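Section 3: Setting Up Your Nastico Ernel Heated Airer

Welcome back! By now you should have the airer out of its carton and the four feet clicked on, and we can get to the part you bought it for (dry clothes, and no more draping things over the banisters).

1. Stand the airer on a level floor, at least 11 cm from any wall or curtain.
2. Open both wings until you hear them catch. The left one can be a little stiff when new, so do be patient with it.
3. Push the plug of the lead firmly into the socket under the lower rail.
4. Switch on at the wall and press the round button once. The light glows amber while the bars warm up, and turns green after almost 3 minutes.

Note: A faint smell the first time you use it is quite normal and soon goes. Open a window if it bothers you.
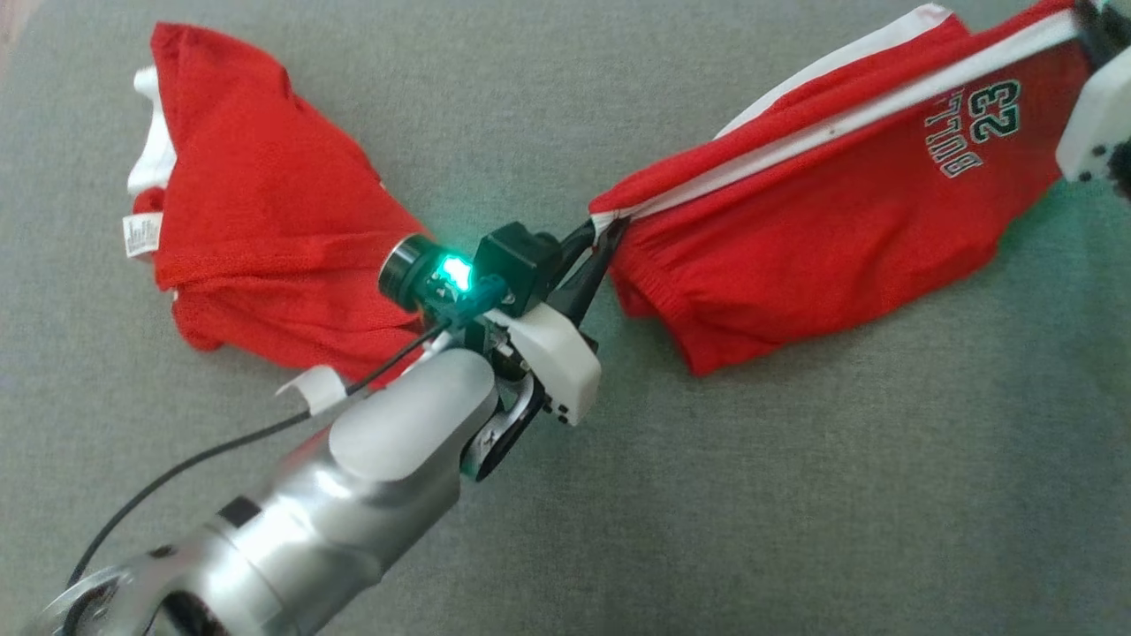 Your airer works best with things that have been well spun, so give heavy towels a second spin if your machine allows it. Before you hang anything up, shake it out and look for the care label, as some fabrics don't care for warm bars. Sports kit such as a mesh-like jersey or a pair of basketball shorts dries quickest opened out flat along the bars, and a jersey left in a crumpled heap will take far longer. Turn everything over once, halfway through.

Caution: Never cover the button or the socket with clothing, and always unplug the airer before folding it away.

5. When you've finished, let the bars cool fully, then lift both catches and fold the wings inwards.

If a wing won't catch or the light stays amber, please turn to Section 4 before ringing us. Have your model number to hand (Ernel 1859 or Ernel 1671, printed under the lower rail).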